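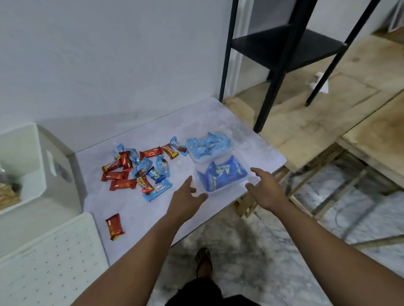

Orysia Zakharchenko hält den Eingabestift für ein gelöstes Problem, jedenfalls solange man ihn nicht bezahlen muss. Der neue Steko von Grendinora kostet 200 Euro, ohne Ladeschale, und soll ab Februar das halbe Büro ersetzen. Viel Vertrauen für ein Stück Plastik mit 16 Gramm.

Der Hersteller verspricht vier Tage Laufzeit. Unter welchen Bedingungen gemessen wurde, steht nirgends. Auch die Handschrifterkennung bleibt eine Behauptung: Aus meiner Einkaufsnotiz wurde zweimal ein Termin.
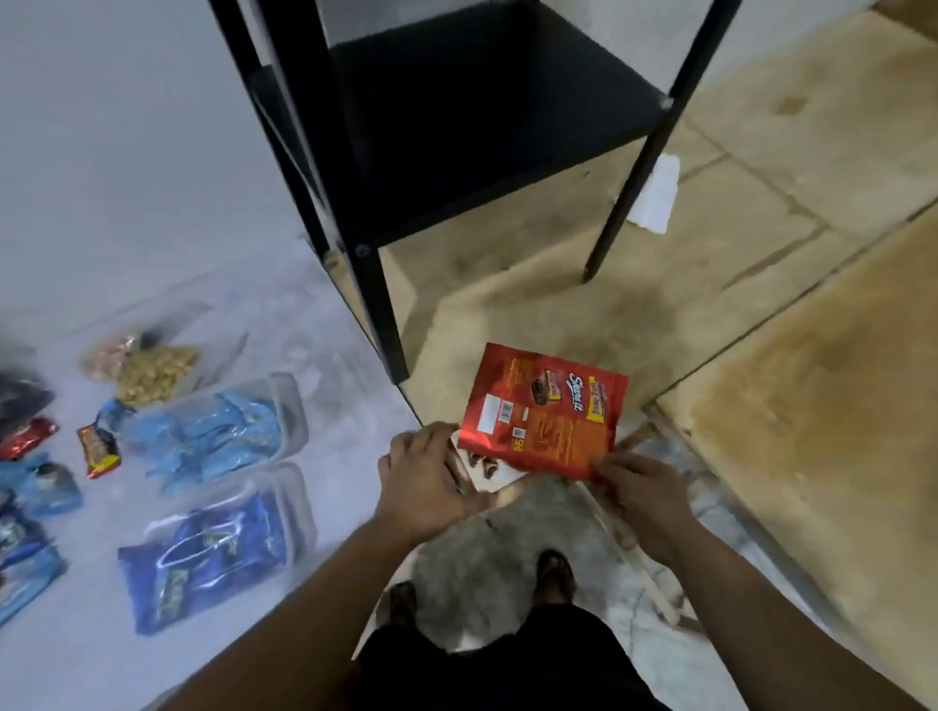

Ein Leser schreibt, er nutze seit Jahren Block und Kugelschreiber und vermisse kein Update. Dem Steko fehlt bislang jedes Argument gegen ihn.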